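4.2 Changes in the daily work

At the Solumgate site, the operators were at first afraid that the arm will take their places. After 60 shifts, they told us about a different change. They now spend more time on preparing the table and less time on moving the items by hand.

Figure 3. Work table with toy kitchen items and the robot arm.
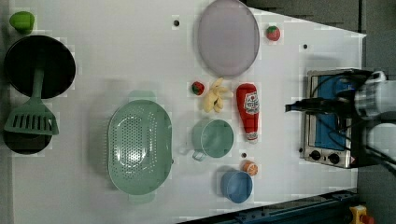
Castillo, who trained the operators, noted that they also began to discuss errors together.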